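チケット #2218 雨量計の値が隣の観測点の倍になる件

状態：対応済み(経過観察中)
起票：Bimla Negi
担当：Wagner Marinho
関係者：Ainhoa Cantero、Montserrat Peñalver
対象：Dunton 観測点、転倒ます型雨量計、Somon ロガー

最初の書き込み(Bimla)

すみません、また雨量の話です。Dunton の月間雨量がどうにも多すぎるんです。お隣の Quintana とは谷ひとつ挟んだだけで、いつもなら月の合計はほとんど同じ傾向になるのに、今月は Dunton だけ 400 ミリ。Quintana のほうはその半分くらいしかありません。地図に色を塗ると、Dunton のところだけ平年比の「とても多い」の色がぽつんと浮いてしまって、月報を読んだ人から「そんなに降りましたっけ?」とメールが来ました。降ってないと思います、わたしも(笑)。

気になっている点をとりあえず並べておきます。
・強い雨の日だけでなく、霧雨みたいな日もきれいに倍くらいになっている
・気温と湿度は普通。同じロガーにつながっている風向風速も変なところなし
・電池電圧も下がっていない
・現地の周りの草は、先月 Ainhoa が刈ったばかり

局地的な雷雨なら差が出てもおかしくないんですけど、毎回同じように多いのはやっぱり機械っぽい気がします。どなたか見てもらえますか?

Wagner の返信

見ます見ます。倍と聞くとまず思い出すのが、1 転倒あたりの換算係数の設定ミスなんですよね。うちの雨量計は 0.2 ミリますと 0.5 ミリますが混ざっていて、前にも Grarnen で取り違えをやりました(やったのは僕です)。ただあのときは 2.5 倍だったので、倍ちょうどというのは少し違うかも。

とりあえずリモートで設定を吸い出してみます。お手数ですが Bimla さん、ロガーの生データ、つまり 10 分値に集計する前のパルスの時刻列を共有フォルダに置いてもらえますか? 集計後の値だけだと、パルスが多いのか掛け算が間違っているのか区別がつかないんです。

Wagner の追記、同じ日の午後 3 時ごろ

設定を見ました。係数は 0.2 で、台帳の型番と合っています。残念、簡単なほうの答えではありませんでした。

で、Bimla さんが置いてくれた生データを眺めていたら、けっこう面白いことになっていました。霧雨の日の記録で、パルスが必ず二つずつ組になって入っているんです。一つ来て、すぐもう一つ。それからしばらく間があいて、また二つ。霧雨でますがそんなに続けて倒れるわけがないので、一回の転倒を二回数えている、と見てほぼ間違いないと思います。いわゆるチャタリングですね。リードスイッチの接点がばたついて、ロガーが律儀に両方拾っちゃってるやつです。

考えられる原因はこのへん。
・リードスイッチの劣化
・磁石の位置ずれ
・ロガー側のデバウンス時間が短すぎる
・ケーブルの途中の接触不良

デバウンス時間は、吸い出した設定では 0 になっていました。0!Quintana は 237 ミリ秒なのに(この中途半端な数字を誰が決めたのかは今度調べます)。先月ファームウェアを上げたときに初期値に戻ったんじゃないかと疑っています。Dunton は前回の更新の対象で、Quintana は対象外でした。日付もだいたい合います。

Ainhoa の返信

草刈りのときは雨量計に触っていません、念のため。水平も見ましたが、気泡はちゃんと真ん中でした。ただ、そのときろ水器の網に松葉が少し引っかかっていたので取りました。松葉なら少なく出るほうの故障ですよね。今回とは逆だから関係ないかな。

ファームのことは初耳でした。更新したら設定を見比べる、という手順はどこかに書いてありましたっけ?

Wagner の返信

書いてないです。書きます。

で、リモートでデバウンスを 237 に戻すのは一瞬なんですけど、それだけで終わりにするのはちょっと怖いんですよ。もともとばたつくスイッチをソフトで隠していただけ、という可能性もあるので。予備の雨量計が一台あるから、そっちを事務所の机に置いて、同じ設定で試してみます。デバウンス 0 でも一回ずつ数えるなら、Dunton のスイッチのほうが弱っているということになりますよね。
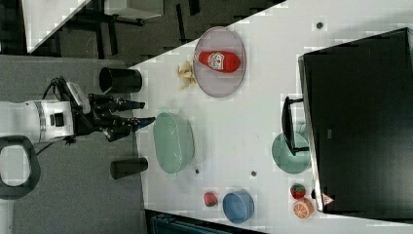
予備機に Somon ロガーをつないで、決まった量の水をゆっくり垂らして、ますが倒れた回数を目で数えながらパルスと比べました。水を垂らすのに専用の校正ボトルがあるんですが、栓のパッキンが見当たらなくて、結局はビュレットでやっています。プラスチックの容器で代用する手もあって、写真で皿の上に横になっている赤いケチャップのボトルみたいなキャップつきのものなら、水を少しずつ出すことはできます。でも手で押すと流量が揃わないので、校正と呼べるほどの数字は出ません。素直にビュレットにしましょう。結果ですが、デバウンス 0 でも予備機はほとんど二重に数えませんでした。たまに一回あるかな、という程度。つまり Dunton のほうはスイッチもへたってきている、が僕の見立てです。

Montserrat の返信

割り込みます、月報担当です。原因がわかってきたのはとてもありがたいのですが、もう公開してしまった値をどうするか決めたいです。選択肢としては、
・Dunton の今月分を欠測にする
・生データから二重パルスを除いて計算し直す
・Quintana から推定して埋める
あたりでしょうか。個人的には三つ目はいやです。あの谷は南から湿った空気が入ると本当に片側だけ降ることがあるので、隣の値で埋めると、いちばん面白いところを消してしまいます。

それと、平年比の地図は色の境目で印象がすごく変わるんです。Dunton の点ひとつで周りの補間まで引っぱられて、尾根の向こうまで濃い色になっていました。点を直したら地図も作り直しですね。やります。

Wagner の返信

二つ目でいけると思います!生データの時刻が細かく残っているので、前のパルスから 237 ミリ秒以内に来たものを捨てるだけです。ますが倒れきって戻るまでの時間を考えると、本物の転倒がそんなに詰まって来ることはないので、強い雨のときでも本物を捨てる心配はまずありません。

スクリプトを書いて流してみたら、10 分値の形が Quintana とよく似たものになりました。雷雨の日の一回だけは Dunton のほうがはっきり多く残りましたが、レーダーでも Dunton 側に強いエコーがかかっていたので、あれは本物だと思います。そこは触らないでくださいね。

Bimla の返信

計算し直した値、確認しました。ほっとしました……。問い合わせをくださった Myfanwy Samuel さん(ご自宅で簡易雨量計をつけている方です)にもお返事しておきました。ご自身の記録とも前より合うようになったそうで、喜んでいらっしゃいました。

ひとつ質問です。冬の間はヒーターを入れますよね。あれが入ると電源まわりのノイズでまたパルスが増えたりしませんか? 12 月に入ってから気づくのはいやなので、先に聞いておきます。

Wagner の返信

いい質問です。ヒーターは別系統の電源なので理屈の上では大丈夫なんですが、Grarnen では一度、ケーブルを束ねて同じ管に通していたせいで変なパルスが乗ったことがあります。Dunton の配線がどうなっているか、僕は図面でしか知りません。Ainhoa さん、スイッチ交換で行くときに、信号線とヒーターの線が一緒に縛ってあるかどうか見てもらえませんか? 縛ってあったら離しておいてほしいです。

Ainhoa の返信

行ってきました。線はばっちり一緒に縛ってありました(笑)。離しました。

リードスイッチは新品に交換。古いほうを持ち帰ってテスターに当てながら磁石を近づけてみたら、つながるときに針がぴくぴくします。これは確かにだめですね。磁石のほうは緩みなし。交換後、現地で手でますを倒して、一回ずつちゃんと一回と記録されるのを Wagner さんに電話で確認してもらいました。ついでに受水口の中も拭いてあります。クモがいましたが、引っ越してもらいました。

Wagner のまとめ

・二重計数の直接の原因は、ファーム更新でデバウンスが 0 に戻ったこと
・もとからスイッチが劣化していて、それが表に出た
・デバウンスは 237 ミリ秒に再設定、スイッチ交換、信号線とヒーター線を分離
・今月分は生データから再計算、品質フラグは「補正値」
・ファーム更新の手順書に設定の比較を追加(下書きは共有フォルダ、誰か読んでください)

残っている宿題は、Grarnen も同じファームに上げてあるのでその確認。今のところおかしな値は出ていませんが、あそこもデバウンスが 0 になっている可能性が高いです。今夜リモートで見ます。

Montserrat の返信

地図、作り直して差し替えました。Dunton の色は一段薄くなって、周りと自然につながっています。訂正のお知らせは月報の冒頭に二行だけ入れました。長く書くと逆に不安にさせそうで。文面が気になる人は今日中に言ってください。

Wagner の追記、夜

Grarnen、やっぱり 0 でした。237 に直しました。生データを見たかぎり二重パルスはなかったので、再計算は不要です。次にまとまった雨が降るまでこのチケットは経過観察のまま開けておきます。降ったら Bimla さん、一声ください。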